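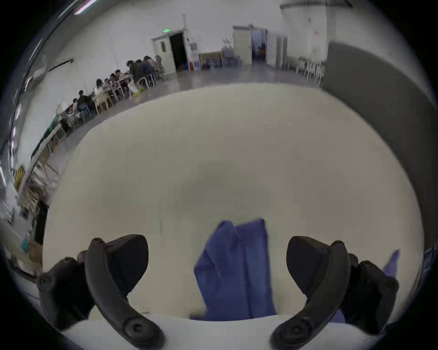 # Rodel 2 Hand-Held Gripper

The Rodel 2 is a two-finger gripper that an operator carries by hand. It records what the operator does with it, and the recordings are used to train an arm fitted with the same fingers. It is sold by Plalska as a complete tool, as a body without fingers, or as a finger set for people who already own a body.

This page covers the tool, the finger options, the wide-view camera, and what we found when we compared the fingers on cloth. Prices are on the order form.

**Page last revised: July 2019**

## What you get

The standard kit contains:

- one gripper body, white housing
- one pair of curved fingers, black, with mounting blocks and bolts
- one wide-view camera with bracket
- one trigger handle, fitted
- one hex key
- one data cable
- a printed setup sheet

The camera lens cap and a spare bolt set are in the small bag taped inside the lid of the case. Please check for it before you throw out the packing. We get more requests for spare bolts than for any other part, and a good share of them come from people who still have the bag.

The carrying case is sold separately to customers outside our delivery area. The kit ships in a plain carton in that case, with the same foam inserts.

## Specifications

| Item | Value |
|---|---|
| Complete tool weight | 679 g |
| Frame rate | 60 frames per second |
| Fingers | 2, moving together |
| Cable length | 5 m |
| Finger mounting | Bolt-on block, both sides |
| Left- or right-handed use | Either |
| Hand strap | Optional |

The weight is for the complete tool with curved fingers and camera, cable unplugged. Flat fingers make it slightly lighter. The soft pads make it slightly heavier, and you will notice the difference at the end of a long session more than at the start.

## Finger options

**Curved fingers.** These are the fingers supplied with the standard kit. Each one sweeps inward toward the middle, with a rounded pad and a flat gripping face. The curve keeps the body of the tool away from the table, so you can work close to the surface without your knuckles touching it. It also leaves a clear space between the fingers, where the camera needs to see.

**Flat fingers.** Straight, with a thin tip. They get under the edge of paper, card, and folded cloth more easily than the curved ones. They are less good on anything round. The tips mark soft plastic if you squeeze hard.

**Soft pads.** These are sleeves that fit over the curved fingers. They hold glass and painted parts without scratching. They drag on fabric, and we don't recommend them for cloth work unless the cloth is heavy.

All three use the same drive parts. No recalibration of the trigger is needed when you change fingers, but the finger width in the settings file has to match what is mounted. If the recorded gap never reaches zero when the fingers are closed, the wrong width is selected.

## The wide-view camera

The camera looks out over the fingers. It takes in both fingers, the work surface, and a large part of the room past it. Straight edges bow outward, tables included, and there is a dark round border. This is normal for the lens and does not mean that it is loose.

We chose the wide view after trying two narrower lenses. The narrower ones gave a bigger picture of the object and were pleasant to watch. They lost track of position when the tool moved in close, because there was nothing left to see except the object and the table. The wide lens still has walls, doors, and furniture to work from when the fingers are almost on the surface.

A plain white tabletop gives the tracking very little. If your table is plain and your walls are plain too, put up a poster or move some shelving to where the camera will find it. A busy room is fine. People sitting in the background are fine as long as most of what the camera sees stays still.

Things that do cause trouble:

- large mirrors or glass doors at table height
- lights that flicker
- a screen playing video behind the work area
- carrying the tool through a doorway into a much darker room while recording

The wide view also means that people across the room may be recorded. Tell them, and follow whatever rules your site has.

## Finger comparison on cloth

Cloth is the work customers ask about most, so we ran the comparison on it. Kulsoom Farooqui set up the tasks, and Elīna Kairys did the same set over again with her left hand, to see whether the results depended on the operator. The cloths were plain cotton and left crumpled on the table before each attempt.

The tasks were to pick up a crumpled cloth from a table, to separate one cloth from another lying next to it, to pull a cloth flat by a corner, and to fold it once.

### Picking up

Curved fingers did this best. Lowered over a crumpled cloth, the flat faces close on a fold and hold it. Aim for a raised fold. A low one will slip out as the fingers close, and the usual reaction is to push down harder, which doesn't help and puts load on the finger mounts.

The flat fingers picked up nearly as often. Both operators found they had to be more exact about the angle, and the left-handed attempts were slower for that reason.

The soft pads pushed the cloth along in front of them before closing. They worked once the cloth had bunched up enough to be pinched.

### Separating

With two cloths of the same color, the fingers made less difference than the approach. Coming in from directly above, one finger often hides the second cloth from the camera. The operator can see past the tool and knows the cloth is there, but the recording doesn't show it. Turn the wrist a little so that both pieces can be seen before you close.

This matters for anyone using the recordings for training. A policy can only use what the camera saw. We threw out a set of otherwise clean attempts because Kulsoom had been looking around the side of the tool the whole time.

### Pulling flat

Flat fingers were the better choice. A corner is thin, and the narrow tips take it without catching the layer below. The curved fingers can do it if the corner is standing up. If it is lying flat, pinch a little way in from the edge and drag.

### Folding

No clear winner. Curved fingers held the edge more firmly and flat fingers let go more cleanly. Elīna preferred flat, Kulsoom preferred curved, and neither changed her mind by the end.

### Which to buy

If you are buying one set for cloth, take the curved fingers. If your work is mostly smoothing and folding, add the flat set. We would leave the soft pads for other jobs.

## Compared with the Vanags body

Customers moving over from the Vanags body often ask what has changed. We kept one in the shop and used both through April.

The Vanags has a shorter handle and a stiffer trigger. Its camera sits lower, and the finger pads fill more of the view. For lifting blocks and cups we saw little difference between the two. For cloth, the lower camera was a problem, as the object went out of sight behind the fingers just before contact.

Vanags fingers do not fit the Rodel 2. The bolt spacing is different. An adapter plate exists, but it moves the fingers forward and throws off the recorded position, and we no longer stock it.

Recordings from the two bodies should not be mixed in one training set without marking which is which.

## Use with an arm

The matching arm mount is made for the Cerkus wrist flange. It holds the same fingers and the same camera at the same spacing as the hand-held body. Keep the finger type the same on both sides. If you record with curved fingers, run with curved fingers.

Mount drawings for other flanges are available on request. We can't promise that a mount you make yourself will hold the camera at the correct height, so measure it before you record anything long.

## Care

Wipe the gripping faces with a damp cloth after each session. Lint collects on them during fabric work and the grip gets worse without much warning.

Check the mounting bolts at the outer side of each finger before use. They should be snug. Do not use thread glue.

Clean the lens with a lens cloth only. Paper towel scratches it, and the lens sticks out far enough to be knocked if the tool is laid face down. Rest it on its back or hang it by the strap.

Worn finger pads can be replaced without replacing the finger. Order by finger type, and say whether your set is the bolted or the older clipped version.

## Ordering

| Part | Order as |
|---|---|
| Complete tool, curved fingers | Rodel 2 kit |
| Body only | Rodel 2 body |
| Curved finger set | R2 curved |
| Flat finger set | R2 flat |
| Soft pads, pair | R2 soft |
| Arm mount for Cerkus flange | R2 mount |
| Hand strap | R2 strap |
| Spare bolt set | R2 bolts |

Orders for schools can be placed on account. Loan units are available for trials; ask for Elīna Kairys when you write, and say which fingers you want to try. Loan units go out with curved fingers if nothing is specified.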